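Planning and budgeting for a two-arm bench cell in a small workshop

The arms are the line that gets compared, argued over and approved. In a small shop they are seldom the line that goes over. Overruns come from the enclosure, the cabling, the spares and the hours spent teaching the thing to pick up a pen. The tips below are for anyone pricing a pair of small tabletop arms for light sorting, tray filling or kit packing, in a workshop or a utility room with a sound bench. They assume hobby-grade servo arms, parallel or wedge grippers, and someone on hand who can use a screwdriver and a spreadsheet.

Start with the parts, then the arms

Collect the things you want handled before you read a single data sheet. Put them in a shoebox. Weigh the heaviest and measure the thinnest. Write down which ones roll, which ones are transparent and which ones mark easily. A gripper that closes well on a marker may not close far enough to hold a pen refill, and a camera that finds an opaque cap may lose a clear vial against a white board.

Keep the shoebox. It becomes the acceptance test when the equipment arrives, and it is much harder for a seller to argue with than a sentence in a purchase order. If a seller offers a demonstration, mail the box.

Decide whether you need two arms

A second arm does not double output. It allows one arm to hold while the other works, and it extends reach across the bench. If the job is moving loose items into a tray, one arm placed centrally will often cover it. If the job involves pulling a cap, opening a bag or passing an item from one side to the other, price two from the start. Adding the second later means a new rail, a new power supply and a second round of calibration.

Ask for the single-arm and two-arm prices on the same quote. Check whether the two-arm price includes a common base. Some sellers quote two loose arms and leave the spacing to you.

Reach and overlap

Published reach is measured to the wrist or to the gripper tip, depending on who wrote the sheet. Ask which. Then draw both arcs on a piece of cardboard cut to the size of the bench and mark the area where they overlap. Only that area is useful for two-handed work. Storage trays can sit outside the overlap, within reach of one arm.

Gripper length changes the drawing. If you expect to swap grippers, draw the arcs for the shortest one.

The work surface and walls

A flat board in a plain matte finish is enough. Gloss causes highlights that move when the arm moves, and those upset vision software. Three low walls at the back and sides stop small items from leaving the bench and give the cameras a consistent background. Paint them the same shade as one another. Buy the paint in one batch and write the code on the back of the board.

White suits most work, but check it against the shoebox. If half the items are white or clear, use a mid-gray board. A spare board costs little and can be cut at the same time as the first.

Allow for an opening or gap where the base rail mounts. It lets wiring drop below the surface, and it lets you reach the fasteners. Cover bright metal on the rail if the cameras look toward it. Matte black tape does this well. Foil tape reflects in patches and should be kept for other uses.
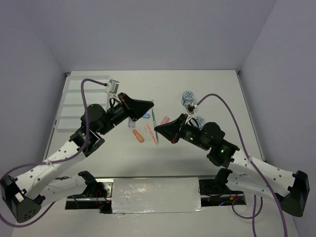 Cables

Wrist cameras need cable that follows the arm through its full travel. Leave a generous loop at the wrist and a second at the elbow, and secure the cable between them. Move every joint to both limits by hand, power off, before fixing anything permanently. A cable that is comfortable at rest may be tight at one extreme.

Choose one jacket color for cameras and another for motor power. It saves time when something stops responding. Label both ends. Buy one spare of each length with the original order, as the odd lengths are slow to restock.

Low-voltage leads near the base should be sleeved and tied so that they cannot be caught by a moving bracket. Budget for sleeving, ties and adhesive anchors as a separate line. It is small, but when it has no line it gets taken from the spares.

Cameras

Plan for one fixed camera looking at the whole bench and one on each wrist. The fixed view finds the item; the wrist view guides the last few inches. Leaving out the fixed camera is a poor saving. Leaving out the wrist cameras is reasonable if every item sits in a fixed pocket.

Printed brackets are adequate for light cameras. Keep the print file and the screw sizes with the rest of the paperwork. When a bracket breaks, the replacement must hold the camera at the same angle or the calibration has to be repeated.

Lighting

Even, diffuse light matters more than bright light. Two panels with diffusers, mounted high on opposite sides, will soften the shadows under the arms. Block direct sun. A bench that runs well in December can fail in summer when the window light reaches the board, so test in the morning and again at 4 p.m. before you decide that a blind is unnecessary.

A sample budget

Oluwatosin Fashola runs the repair and kitting bench at Uzor, a small craft supply shop in Stukurham, and prepared this budget for sorting pens, chalk and small containers into trays. It covers everything around the arms. The arms were quoted separately by Wudel.

Bench, enclosure, lighting and wiring: 1312 dollars
Spare servo, gripper tips and cables: 114 dollars
Compartment trays and test items: 80 dollars
Setup and teaching time: 40 hours

Two remarks on the list. The setup time was entered in hours and left unpriced, which made the first comparison between sellers misleading. Price your own time, even at a modest rate. And the spares line was set low. One servo is the minimum for a pair of arms; two would be better where the arms use a different size at the shoulder than at the wrist.

Comparing quotes

Put every quote into the same table. Sellers divide the equipment differently, and a low total may simply omit the power supplies. The table needs at least these rows:

- Arms, with the number of joints and the gripper type
- Base rail and mounting hardware
- Power supplies, with the plug type
- Controller or interface boards
- Cameras, brackets and camera cables
- Software, with any yearly fee
- Calibration tools
- Shipping, insurance and duty
- Warranty length, and who pays return shipping

Where a quote is silent, write "not included" and send the table back to the seller for confirmation. Do not fill the cell with a guess. Sellers usually correct the table within a day or two, and the corrected version can be attached to the order.

Read the software row twice. Drudgate, the sorting package used at Uzor, is licensed per controller, so two arms on one controller need one license. Other packages are licensed per arm. Find out what still runs when a license lapses — in some cases manual control remains and in others the arms will not move at all.

Consumables and wear

Gripper tips wear first. Rubber facing hardens and picks up chalk dust and ink, then slips. Wipe the tips with a lightly damp cloth at the end of a working day and replace the facing when cleaning no longer restores grip. Buy the facing by the sheet and cut it yourself.

Servos wear next, usually at the joint that carries the most weight. Note any joint that buzzes while holding still. Check bracket screws monthly and use a removable thread locker on those that work loose.

Trays crack at the corners. Choose a tray you can buy again in the same size, and put several away. A replacement with slightly different compartments means reteaching every drop position. Clear trays are convenient for people and awkward for cameras. A sheet of colored paper under the tray gives the compartments a visible edge.

Floor space and power

Allow standing room at the front and on one side, and enough clearance behind the bench to reach the plugs. The controller computer should sit off the bench, where vibration and dust do not reach it. Put the arms on a switched strip that can be reached without leaning over the work area. An emergency stop is a separate item and belongs in the budget even for small arms. Confirm that it cuts motor power and leaves the controller on, and find out whether the arms drop when it is pressed. Many do. Keep the area under them clear of glass during setup.

Timing the purchase

Order the bench materials first. The enclosure, lights and fixed camera can be built and adjusted while the arms are in transit, and any error in the board size will show before it matters. Order spares with the arms, on the same shipment. Hold back the trays until you have confirmed the reach with real hardware.

Ask for part of the payment to be due on acceptance, with acceptance defined as the shoebox items being picked and placed a stated number of times. Write down the number and the permitted failures. If the seller will only accept full payment in advance, extend the return period and run the test in the first week.

Before you sign

Confirm the supply voltage. Confirm that replacement servos can be bought singly. Get the mounting hole pattern as a drawing, with dimensions, and check it against the rail. Ask for the name of the cable connector at the wrist. Save the manuals locally, together with the firmware version the arms shipped with, and keep a paper copy of the joint limits inside the bench drawer.

Contact | Copyright Stukurham Workshop Notes, all rights reserved | Back to top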